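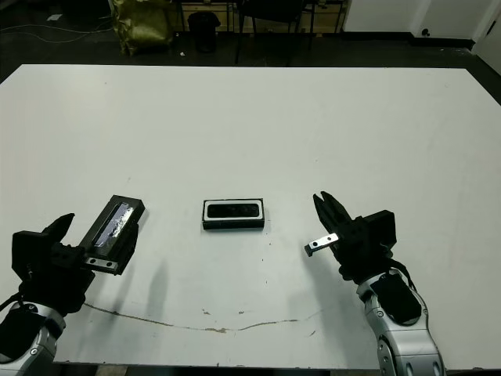
Section 3: Setting out the Nukov handheld set

Set the parts out on a flat, light-coloured table before you charge anything. Small black parts are easy to find on a white surface and easy to lose on a dark one. Allow 30 minutes the first time.

1. Wipe the table and let it dry. Grit under a glossy part will scratch it.

2. Lay the box down with the striped window facing up. Keep it well in from the table edge.

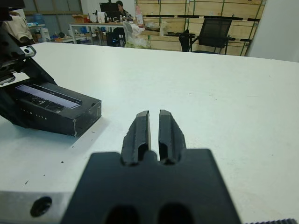 Ottar Grønli writes that he puts a folded tea towel under the box when he opens it, as his slid on a polished table. A thin towel is fine. Take it away before step 5, as the base must stand on a hard surface.

3. Peel back any loose film slowly, starting from a short side. Do not use a knife.

Note: Light scuffs on the top face come from handling in transit and do not affect the set. Report a split corner to Stasiv within nine days of delivery.

4. Check that you have room on the table for the base beside the box — a hand's width between the two is enough. Leave the side nearest the socket free for the lead. 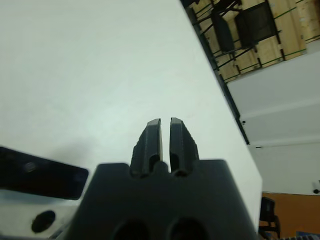 5. Put the base down flat, white side up. Press lightly on each corner. If it rocks, move it to another part of the table.

6. Hold the handheld unit by its sides and lower it on to the base with the screen facing you. It should rest there under its own weight.

CAUTION: Do not push the unit down. Do not place coins, keys or foil on the base.

7. Wait for the screen to light. If it stays dark, lift the unit off, turn it end for end and try again. If it is still dark, see page 143. 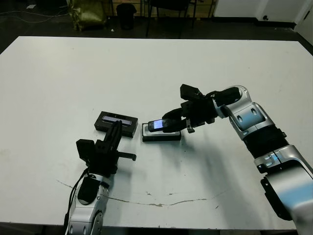
Fig. 4. Handheld unit at the base, screen lit, with the box to its left.

8. Keep the box. You will need it if the set has to be returned — loose parts sent in a padded envelope are not covered.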